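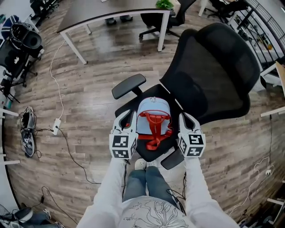 How much should a bag weigh before it stops being sensible to hang it on the back of an office chair? Four kilograms is the limit we now use, and anything heavier goes on the seat, on a hook or on the floor against a wall.

The figure comes from the January review of seating on the Testlow floor, which has been revised and is reissued with this newsletter, dated 2023-10-09. The review covered mesh-backed task chairs, bag storage at desks, and the state of the floor between desks. A shortened version follows. The full text is in the shared folder under Seating.

Mesh backrests

A mesh back is a sheet of woven fabric held in tension by a frame. It is designed for a load spread across the shoulders and lower back, applied from the front. A rucksack hung by its top handle applies a load from behind, at one or two points, on the upper rail. The mesh itself takes very little of this. The rail and the recline mechanism take nearly all of it.

Two effects were recorded. The first is a change in balance. With a full rucksack on the rail and nobody seated, the centre of mass moves back towards the castors, and a chair with its tilt unlocked will lean and roll on a slight push. The second is wear on the tilt spring, which is slower and harder to see. Of 145 chairs inspected, 19 had a spring that no longer returned the back to upright unaided. Most of those stood at desks with no hook within reach.

A bag placed on the seat causes neither problem. The load is over the gas lift and inside the circle of the castors. The drawback is obvious: the chair cannot be used. For short periods, such as packing up or sorting through a bag, the seat is a good working height and is kinder to the back than bending to the floor. Lower the gas lift fully first if the bag is tall. Stand the bag with its back panel towards the backrest so that the zip and pockets face you, and turn the chair so that an armrest does not sit across the opening.

Armrests

Please do not loop straps over the armrest posts. The pads on most of our chairs are fixed from below with two screws, and the usual fault is a pad that rocks because a strap has been pulled hard against it. A rocking pad can be tightened with a 5 mm hex key. If the screw turns without biting, the insert has gone and the pad needs replacing. Report it and leave it alone, as glue makes the later repair longer.

Straps and castors

Loose shoulder straps reach the castors on a chair set at its lowest position. A strap that has been drawn into a castor is generally cut by the second or third turn, and the castor then holds a plug of webbing that marks the floor. Fold the straps over the top of the bag or tuck them behind it before moving the chair. Bags with a waist belt should have the belt fastened.

Floors

The plank floors show wear in the places you would expect — under the desks, and along the line from each desk to the nearest walkway. Hard castors on grit do most of the damage. Soft-tread castors are being fitted as chairs come in for other work; there is no separate programme for this. If your chair leaves a grey line, turn it over and look at the castors before you report the floor.

Three kinds of object cause most of the trouble at floor level: spare shoes, power strips and the cables that run to them. None is banned. The arrangement asked for is as follows.

Shoes go in pairs against a wall or under the desk, toes in, clear of the arc a chair makes when it is pushed back. That arc is larger than people think, at 110 cm from the desk edge for a chair with armrests.

Power strips should be fixed to the underside of the desk or to the leg frame. Where a strip must stay on the floor it should sit beside a desk leg, with the flex leaving it parallel to the desk.

Cables that cross a space where a chair rolls need a cover. A flat rubber cover with a shallow ramp on both sides can be rolled over with one push. The taller domed type cannot, and the remaining stock has been withdrawn.

Hooks and shelves

The under-desk hook chosen is the Rukent, which clamps to the desk top without drilling. It holds the bag beneath the desk, to the side of the knees. It was tried for six weeks against a screw-on hook from Clustus. The Clustus hook was stiffer and will carry more, but it needs two pilot holes, and the desks are leased. An order for 547 Rukent hooks has been placed, at a cost of £3,821 including delivery. They will be handed out by row, starting at the window end.

People who share a desk will get one hook each, fitted at opposite ends. Standing desks need care: check that the bag clears the crossbar before lowering the top, and take it off the hook if it does not. The clamp should be hand tight plus a quarter turn.

Open shelves remain available for small items. They are unsuitable for rucksacks, as the depth is 30 cm and most full bags overhang.

Corrections

The January version gave the limit for the chair back as six kilograms. Ashok Rajput pointed out that this was taken from the maker's figure for a fixed-back model which we no longer have. His own measurements on the tilting model, made with the lock off and the back upright, gave the four used now. The table on page three has been changed to match. The part number for the Vishwakarma castor set was also wrong and has been removed until the new stock arrives.

Chairs with a spring fault should be labelled and left by the lift on the second floor, with the desk number written on the label.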